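News Sport Opinion Community Classifieds Contact
Search this site Enter keyword Go
Sport > Soccer > Club news

Neltano fans queue for a ticket and a hot dog

17 August 2023

I got to the Neltano ground a good hour before the gates were meant to open, feeling pretty smug about it, and found the line already past the bus stop. This was for a preseason friendly, mind you! Against Ghaffari, who we've played so often that half the crowd could name their back four without a program.

The club put the final gate at 3293, the best for a friendly since the north stand got its roof, and a big chunk of those people paid at the turnstile. Online sales had stopped the night before with 300 seats still showing, so everybody who'd dithered (me included) came down with cash in hand. Kickoff was pushed back 14 minutes to let the line clear, and I still missed the first corner.

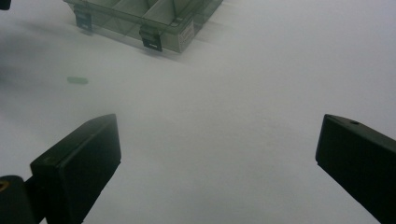 Larysa Ivanyshyn told me she'd have waited twice as long, but she wants the second ticket window open for the league games, and she'd like the club to say so now and not the morning of the opener. She has two kids in tow and I can't say I blame her.

As for the soccer — well, it was a friendly. Demyd Ivanyshyn scored in the 37th minute with a header he had no business reaching, Ghaffari leveled from the spot after the break, and then everybody was subbed and I lost track of who was playing where. Orest Tkachuk looked sharp on the left until he was taken off, and I'd start him in the opener tomorrow if it were up to me.

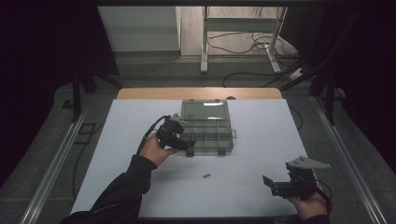

Season tickets are the other thing people kept asking me about in line. The price was set back in June and it's staying put, but the cards are late and the club now says to bring your receipt to the first two home games. Mine is already folded up at home with years of old stubs, in a clear-lidded organizer box a lot like the one here, all little compartments and a latch on the side. Charmaine Mnguni at the club office says the cards will go out by mail as soon as the printer delivers, and if you've moved since last season you should call her with the new address.

Gates open an hour earlier than usual for the opener — bring small bills, the windows ran out of change.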